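3.2 Packing work and the division of labor

The study followed packing staff at Bisix, a contract packer of mixed household goods, from April onward. Before the change, each packer picked, turned and placed every item by hand. Under the Plirel scheme, the same staff work with hand-held grippers, and the recorded motions are used to train a placement policy. The log holds 2,138 placements by 143 packers.

Item variety is the main source of difficulty. A single carton may take a lint brush, a lotion bottle with a pump top, a food container and soft silicone pieces, and each calls for a different grip. Small spray bottles were held across the body, between the two jaw fingers.

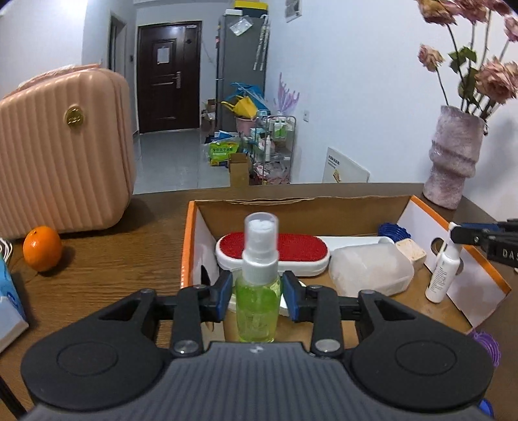 3.3 Changes in pace and skill

Packers described the first 80 placements as slower and more tiring than bare-handed work. The wrist carries the load of the tool, and fingertip feel is lost. Staff adapted by choosing the order of items with more care – rigid boxes first, bottles later – and this ordering was then adopted in the Dridton work instructions. Four packers moved to a checking role in which they review recorded placements and mark failed grasps.

Translucent containers remained a problem for the policy, and packers were asked to repeat them more often than other goods.

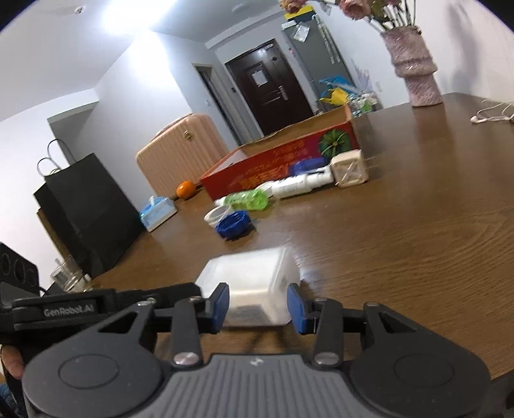
Figure 4. Rectangular translucent container held between the blue finger pads; bottles and a red cardboard box on the table behind.

Job grading did not follow these changes. The Okonkwo scale, used at the site to set pay bands, scores lifting and speed but has no entry for demonstration work – a gap raised by packers in both rounds of interviews.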